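Ordenar la encimera del baño cuando es de mármol
Consejos de casa, por Trinh Tạ

Llevo tres años viviendo en un piso con el baño de mármol beige y he cometido casi todos los errores que se pueden cometer con esta piedra. 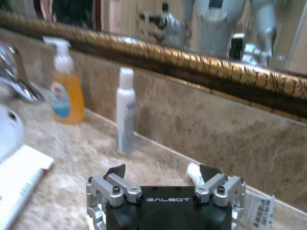
Lo primero que conviene saber es que el mármol no quiere ácidos. Nada de vinagre, nada de limón, nada de productos antical. Yo usé vinagre la primera semana, como hacía mi madre sobre los azulejos, y me quedó una mancha mate al lado del grifo que todavía se ve cuando entra el sol. Para cada día basta un paño de microfibra mojado en agua tibia con unas gotas de jabón neutro, después otro paño con agua sola, y después secar.

Secar es la parte que da pereza. Yo tengo el paño seco colgado junto al espejo y lo paso por la noche, cuando todos ya se han lavado los dientes.

Qué dejar encima

En la encimera dejo solamente lo que usamos todos los días. El jabón líquido con dosificador va atrás, cerca de la pared, y a su lado las botellas altas. Las cosas altas delante se caen cuando alguien estira la mano, y un golpe en el borde del mármol no se arregla en casa.

Los tubos pequeños, de tamaño de viaje, son el problema de mi baño. Se quedan tumbados en cualquier parte y a veces pierden un poco por el tapón. La pasta de dientes que se seca sobre la piedra no se debe rascar con cuchillo: se pone encima un paño húmedo durante once minutos (yo hago así, con el reloj de la cocina) y sale sola. Para guardarlos de pie sirve un vaso de cristal grueso. Compré uno en Brestudora, la tienda de menaje de mi calle, y caben bien los que tenemos.

Los botes de espuma o de laca con base de metal pueden dejar un círculo de óxido. Poned debajo un platito o un trozo de corcho. Si el círculo ya está hecho, preguntad antes a un marmolista, porque los quitamanchas de óxido corrientes suelen llevar ácido.

Etiquetas y papeles

Las etiquetas de cartón o de papel que vienen con las cosas nuevas hay que quitarlas pronto de la encimera. Con la humedad el papel se pega y la tinta puede pasar a la piedra. Si son instrucciones que queréis guardar, mejor en un cajón. En mi casa tenemos productos con el texto en otros idiomas, y yo escribo a lápiz en la etiqueta para qué sirve cada uno y la meto en un sobre.

El zócalo de la pared

Donde la encimera se encuentra con la pared se junta polvo, pelo y restos de jabón. Una vez por semana retiro todas las botellas y paso un cepillo de dientes viejo y blando, con el mismo jabón neutro. Hay que mirar también la línea de silicona. Si se pone negra, la lejía no es buena idea junto al mármol; yo prefiero cortar la silicona y ponerla nueva, cosa que hice en junio.

El sellador

Para saber si hace falta sellar, dejad caer unas gotas de agua en un rincón. Si después de unos minutos la piedra está más oscura, ya toca. El mío es de la marca Fundier, se aplica con un trapo blanco y se retira lo que sobra antes de que seque. Esa noche no ponemos nada encima y nos lavamos los dientes en la cocina.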